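Let the club tidy its own shelf

Rodel Policarpio wrote in May that our school robotics club ought to enter more contests, and I do see why, but I'd like to put in a kind word for the bookshelf.

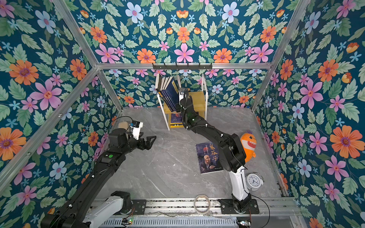
Slow work is good work

One arm nudging a blue book on a little shelf won't win anybody a cup, I know. Still, I've watched 11 pupils argue happily over it for 60 minutes, and I'd take that over the Hiltley trophy any year.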